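3. Match Records and Scoring Procedure

3.1 Setting

The matches studied here were played in the Endlow Schools League, a girls' and boys' under-age cricket competition shared by schools in Endlow and the neighboring town of Ellby. League matches are 40 overs a side. Each school supplies a scorer, usually a student who isn't in the team that day, and the two scorers sit together at a table near the boundary. They are expected to agree on the total at the end of every over and to sign each other's sheet after the match.

The league keeps these sheets for its own averages and awards. They had not been used for research before. Iddrisu Boateng, who arranged access to them, had scored in the league as a student and knew that sheets from the same match often gave the same total but different details. A wide might appear in one book and a bye in the other. The runs agreed, so the umpires had no reason to step in, but the bowler's figures did not agree. Our interest is in differences of this second type.

We use 124 matches. A match was included if both paper sheets had survived, if both innings had been started, and if neither sheet had been copied from the other after play. The last condition was the hardest to apply. A copied sheet tends to be very clean, with no crossings out and the same spacing from one over to the next. Where a sheet looked like this and matched its partner in every entry, we asked the school how it had been made. Matches for which the school could not say were left out.

Rain was the most common reason for a short second innings. We kept these matches, as the comparison is made ball by ball and doesn't depend on a finished result. Revised targets were ignored.

3.2 Paper and electronic scoring

During the period covered, the league moved part of its scoring from paper to a tablet program called Toltinero. Schools in Ellby took it up first. A scorer using the program enters each ball by pressing a button for the runs and, where needed, a second button for the type of extra or the type of dismissal. The program changes the strike by itself after an odd number of runs and at the end of an over. The scorer may undo any number of balls, and the undone entries are not kept.

Paper scoring stayed compulsory for at least one of the two scorers throughout. In matches where the program was in use, one school scored on the tablet and the other on paper, and the tablet scorer was asked to copy the innings onto a paper sheet during the break. These copied sheets fall under the rule in Section 3.1 only if they were copied from the other school's book. A sheet copied from the tablet was treated as a record of what the tablet had held.

The two methods lead to different kinds of mistakes. On paper, a scorer must make an entry in the batter's line, the bowler's box and the running total for a single ball. Missing one of the three is common when a wicket falls and the next batter is slow to come out. On the tablet, one press fills all three, so they can't disagree with one another, but a wrong press is wrong in all of them. The most frequent wrong press in our material was a leg bye entered as runs off the bat. It leaves the total correct and changes both the batter's score and the bowler's figures.

Corrections also differ. Pencil entries that had been rubbed out could often still be read on the page, and we recorded both the earlier and the later entry where this was possible. The later entry was used in all comparisons. Some scorers wrote in ink and corrected by crossing out, and these books were the easiest to code. The league's notes for scorers allow either pencil or ink and say only that the book should be legible to a stranger. General table items are shown in Figure 2.

Figure 2. Rendered view of a pale tabletop with a blue battery, a black box, and a red and white eraser.
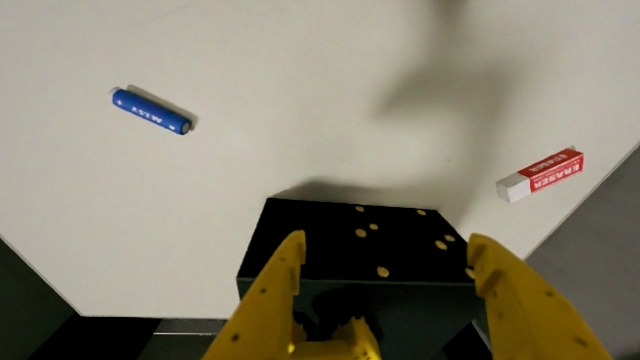

3.3 Coding

Each innings was entered into a spreadsheet with one row for each ball. The columns gave the bowler, the batter on strike, the runs off the bat, the extras and their type, and the dismissal, if any. The two sheets from a match were entered separately. Melquiades Villaseñor entered the home sheets and Boateng entered the away sheets, and neither looked at the other's file until the whole match was complete.

Paper sheets don't always say who was on strike. We worked this out from the order of the bowler's entries and the runs in each batter's line. Where more than one order of play fitted the sheet, the ball was marked as open and was left out of the comparison for the batter, though it was kept for the bowler. Open balls were concentrated in overs with several singles and no boundary.

Names caused more work than we had planned for. Sisters and cousins sometimes played in the same side, and a sheet might give a surname alone. In the Aryee school's books, players were entered by shirt number for part of one season, and the numbers were not fixed from match to match. We matched these to names with the help of team lists kept by the school. All names were then replaced with codes.

As a check on our own entry, 1000 balls were drawn at random and entered again from the original sheets by the author who had not entered them the first time. Differences were settled by going back to the sheet together. Most came from handwriting, above all from a small raised dot that could be read as a no-ball mark or as a dot ball written out of line. After this check we re-read every over in which a no-ball had been entered and corrected the files before the analysis was run.

3.4 Types of disagreement

We sort disagreements into two groups. The first group changes the team total at the end of an over. The second leaves the total unchanged but changes the figures of at least one player. A disagreement in the first group that the scorers put right within the same over was moved to the second group if any player's figures still differed, and was otherwise dropped.

Dismissals were handled on their own. The sheets nearly always agree that a wicket fell, but they may not agree on the fielder, and a run out may be given against either batter when the two had crossed. We count a difference over the fielder as a disagreement only when both sheets give a name. A blank next to a catch was taken as missing information.

Balls that were bowled but entered in neither book can't be found by this method. An over with five entries in both books may be a five-ball over allowed by the umpire or a six-ball over with one ball lost. We left such overs as they stood. For the same reason the rates given in Section 4 describe how often two scorers differ, and a low rate should not be read as proof that the books are right.

3.5 Conditions at the ground

For each match we also noted what the sheets and the umpires' reports said about the weather, the time of day at which play began, and the position of the scorers' table. The weather was recorded in most reports in a word or two. The position of the table was recorded much less often, and for several grounds we relied on teachers who knew where it was usually put. At the lower ground in Ellby the table stands square of the wicket, where leg byes are hard to tell from runs off the bat. At Endlow it is closer to straight. The ground is entered as a separate term in the models in Section 4, and table position is discussed only in general terms.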